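Sorting the Small Stuff: Remigiusz Kozłowski on Household Storage

Remigiusz Kozłowski spent 16 years planning stockrooms for Wanell before he began advising private households. His method is the same in both cases. He starts with a list of what is used, how often, and by whom, and buys nothing until the list is finished.

"People ask me which boxes to get," he says. "I can't answer until I know the depth of the shelf and the size of the largest item. Those two measurements decide most of it."

We spoke at his office in Drarnitz, where one wall is taken up by sample shelving in three depths. He considers the deepest a mistake in most kitchens. Anything stored behind the first row has to be reached over, and it drops out of use within a few weeks.

Labels

Kozłowski labels shelves and leaves containers blank. A container moves, he argues, and its label then gives wrong information. A shelf label stays true as long as the shelf does. For a recent client, Nii Kwofie, he prepared 145 labels for a pantry and a workshop. Kwofie later removed 15 of them.

"He was right about most of those," Kozłowski says. "They covered things he could see from the door."

Cleaning supplies

Small cleaning items are harder to store than bottles. They are light, they have no common shape, and they tip over when a neighbor is removed. Kozłowski recommends a low open box with dividers – cardboard is adequate for dry goods – and one type of item per compartment.

"Stand the pads on edge," he says. "A stack hides everything under the top one. Scrubbers can sit however they like, they hold their shape."

Lids he advises against, at least for anything used weekly. Spare packs can stay in their wrappers in the same box, provided they don't block the open ones.
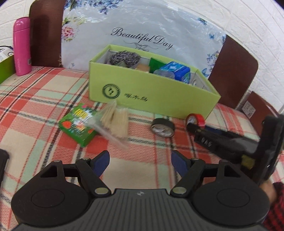 Reviewing the system

He schedules one review a year, in October, and asks clients to keep a short note of anything they had to search for in the meantime. An item that appears on the note twice gets a new location.

"The note is more useful than my opinion," he says. "I only see the house on the day I visit."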